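Truston G2 Wrist Camera and Two-Finger Gripper Kit

Tabletop manipulation hardware for light-payload arms

Overview

The Truston G2 is a combined end effector and wrist camera for small robot arms. It ships as one assembly with the camera bracket already fitted, so the view of the fingers stays the same from one unit to the next. Typical use is picking, placing and teleoperated recording with household items: cups, small pitchers, folded or loose cloth.

The camera looks along the fingers toward the work surface. The fingertips stay in view at the lower edge during approach, which lets the operator line up on a target without a second camera. Focus is fixed. Objects at the working distance may look soft while the arm is moving, and the fingers themselves are always blurred.
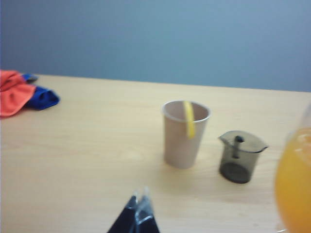
Text: Sigrún Mikkelsen
Technical review: Troels Gunnlaugsson
Updated 5 August 2026

Choosing a grip

Tapered cups should be approached from the side and gripped below the rim. If something is hooked over the rim, such as a strip of peel, turn the wrist so that the fingers close on a clear part of the wall. Translucent containers are harder to judge for depth through the wrist view. Reduce approach speed for these and for glasses holding liquid.

Cloth can be taken from above with the fingers partly open. Close at the lowest force setting and lift before moving sideways.

Specifications

Payload: up to 2 kg
Cable length: 5 m
Supply: 26 V DC
Finger pad service interval: 4000 cycles

In the box

Gripper with camera bracket
Wrist camera
Power and data cable
Spare finger pads
Mounting screws and hex key
Printed setup sheet

Compatibility

The standard flange fits the Oltel bench arm. An adapter plate for the Bach arm is sold separately. Firmware released before June must be updated before the force settings can be changed.

Ordering

Units ship from the Misbridge warehouse. For quotes and spare pads, contact Anayeli Jaramillo in sales.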